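Ballis is an open-design hand-held gripper developed by members of the Kirkholm shared workshop. It is carried by a person instead of being mounted on an arm, and it records the movement of its fingers together with video from a camera fixed to its body. The design is maintained by the workshop and is published as a set of drawings, a parts list and a build guide.

History

The project began as a home build. Its first version, known as Nam, used a single moving finger and a body glued together from flat parts. Nam was difficult to repair, and the workshop replaced it with a two-finger design under the present name. The third revision of Ballis, released in November, moved the wiring inside the body and reduced the number of separate screws.

Design

The body is a curved shell that surrounds the finger joints and the wiring. The fingers are curved and can be removed for cleaning or replacement. Builders are advised to check the joints for play after every 200 openings during the first week of use. The guide gives a working life of some 3,000 openings for a set of joint pins.
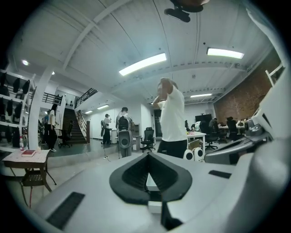

View over the body of a gripper, with one curved white finger and its grey joint at right, in an open-plan room with desks and a staircase.

Power and data are supplied by cable. An optional battery holder was offered with the second revision but was withdrawn because it shifted the balance of the tool toward the wrist.

Use

Recordings made with Ballis are kept by the workshop in a shared archive, which held 3,692 clips at the last count. Most show short household tasks, such as folding cloth or moving cups. The clips are used to train small robot arms built by the members, including those run with Gameo, a control program also written at Kirkholm.

Availability

Ballis is not sold in finished form. Members may build one at the workshop on Saturday, when the printers and soldering benches are reserved for the project. Files for the Nam version remain available but are no longer updated.

See also
Gameo
Kirkholm shared workshop
Robot end effector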